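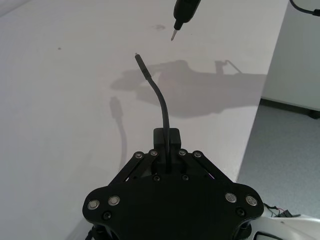

Fig. 2. Black cable held upright, connector tip at the top.

2. Preparing and connecting the cables

This section covers the two black cables supplied with the Mendik desk kit. Read it through once before you plug anything in. The hub itself is covered in the next section.

Before you start

Work at a table with a plain, light top if you have one. Black cables and small black connectors are easy to lose on a dark desk. Leave a strip 60 cm wide free in front of you and keep drinks off the table until you are done.

Switch the hub off at the wall. The cables can be connected with the hub on, but the first set-up must be done with it off.

Laying out the cables

1. Take both cables out of the bag and remove the paper ties. Do not cut the ties with a knife.

2. Unroll each cable by hand, starting at the connector. If it springs back into a coil, leave it flat on the table for a while. Do not pull it straight over the table edge.

3. Run your fingers along the full length and feel for kinks, flat spots or nicks. Set a damaged cable aside and order a replacement from Korisitz, part 600.

4. Look into the metal tip under a good light. Lint can be lifted out with a dry wooden toothpick.

CAUTION: Never use a pin or any other metal tool inside a connector.

Making the connection

5. Grip the cable right behind the plug. Holding it farther back lets the plug tilt, and most bent tips we see come from this.
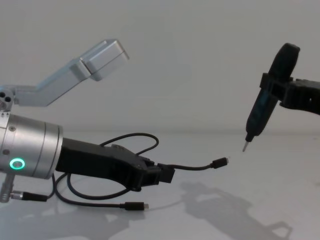
6. Bring the plug up to the port in a straight line. A USB-C plug fits either way up, so there is no need to turn it over if it does not go in. Back off, line it up again and try once more.

7. Push with a steady, light pressure until the plug stops. Do not rock it from side to side.

8. Let the cable fall into a loose curve and check that the plug stays level in the port. If the weight of the cable drags it down, move the hub closer or use the clip from the small parts bag.

9. Repeat steps 5 to 8 with the second cable. Keep the two apart as you work – once they are crossed they look alike, and it is easy to follow the wrong one back to its port.

10. Switch the hub on.

Note: If you plan to move the hub often, put a strip of colored tape on one cable at both ends.

Unplugging

Switch off first. Hold the plug by its body and draw it straight out. Do not tug on the cable, even if the plug feels tight.

For storage, wind each cable in wide loops and tie it loosely. Small tight coils will crack the jacket near the plug.

Section revised 22 Oct 2022 by Adom Ametepe. Drawings and part numbers checked by Đạt Quách.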